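Briltska asks play kitchen buyers to look past the showroom

Astwood, 2025-01-10

Briltska, the play furniture maker based in Astwood, today published the results of a five-month check on used play kitchens, and says the findings give little support to many of the claims printed in its own trade's catalogues, including a few of its own.

The firm looked at 176 play kitchens in nurseries, playgroups and family homes, among them its own Veres range and sets from other makers. Each had been in use for at least one winter. Staff filled in the same sheet at every visit: worktop, edges, fixings, panels, doors, and the small items that live on top.

"Easy clean" was the phrase that came off worst. Flat worktops wiped down well enough in most places. Edges did not. Dirt tended to settle along the lower side of rims and lips, where a cloth passes over it, and 56 of the kitchens had marks there that the people using them said they had stopped noticing. Clear acrylic rims, which Briltska fits to some of its counters to stop small items rolling off, hide nothing. The firm still thinks a rim is worth having. It no longer describes it as "care free", and the wording has been taken out of the Veres leaflet.

Striped wood worktops held their looks better than plain pale ones, though Briltska would caution against reading too much into that. A busy pattern may simply make wear harder to see.

The check also looked at accessories, which are often sold by the number in the box. Most of the kitchens came with far more pieces than were found on or near them. What remained in daily use was usually a pan, something to stir or turn with, a cloth and a handful of flat or solid vegetables. The firm found no sign that larger sets were played with for longer, and it doubts that anyone selling them has found one either.

As a result the new Pleleo starter set will be sold with a short list of items and no piece count on the front of the packaging. Anyone who wants more plastic fruit can buy it separately, or use an empty yoghurt pot.

Briltska is also changing its advice on fixings. Visible screws are not pretty, and shops regularly ask for them to be covered. Covered screws were seldom checked at the places visited, while exposed ones could be looked at and tightened in a minute. The firm will keep them on show.

The check has limits. Briltska chose the sites from its own customer list and from replies to a notice in October, so tidy households may be over-represented. Nothing was tested in a laboratory, and the firm makes no claim about how long any kitchen will last. It would treat a promise of that kind from any maker with some suspicion.

A printed summary will go to 585 nurseries and playgroups this month, with a one-page inspection sheet that can be copied freely and used on any make of play kitchen. Retailers can ask the Astwood office for copies. The full visit notes are available on request, with addresses removed.

Ends 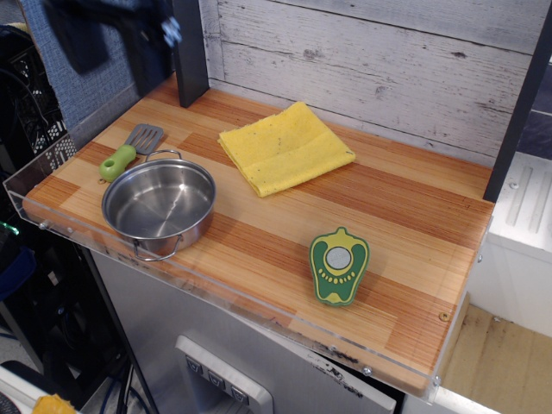
Play kitchen worktop in striped wood with a clear acrylic rim, small steel pot, toy spatula, yellow cloth and flat toy pepper.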